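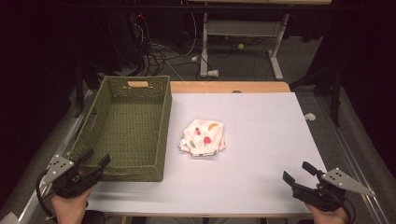 4. Setting up the delegate voting module

By Xolani Visser
December
12 comments - 8 shares

This section is for the local election officer of a party branch. It explains how to prepare Hikine for a ballot of members, for example to choose delegates to a convention. Finish section 3 (importing the member list) before you start.

1. Log in with the officer account and open Ballots, then New Ballot.

2. Type the name of the branch exactly as it stands in the member list. In our test data the branch is Stirkden, with 286 members.

3. Choose the voting method. The ranked method is selected at first. If your branch rules ask for one vote per seat, change it now.

4. Enter the number of seats. The module accepts up to 60 candidates in one ballot.

CAUTION: The voting method cannot be changed after the first ballot code is sent. If you made a mistake, you must close the ballot and create a new one.

5. Press Check List. The program compares the joining date of each member with the cut-off date of the ballot. For Stirkden it shows 283 members who may vote and three who joined too late. 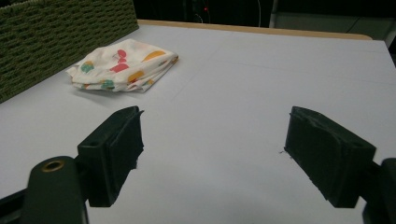
6. Open the late names one by one and confirm them. A name that is not confirmed stays in gray and the Send button remains closed.

7. Add the candidates. Accented letters are allowed - Takács must be written with the accent, or the search will not find this candidate later.

8. Send a test ballot to yourself and one other officer. Vote with both, then press Clear Test Votes.

NOTE: Members without e-mail receive a paper code. Print these codes at least eight days before the vote opens.

9. Set the opening and closing time, and press Send.

Related items
Section 3: Importing the member list
Section 5: Counting and recounts
Moving old ballots from Flivusitz
Printing paper codes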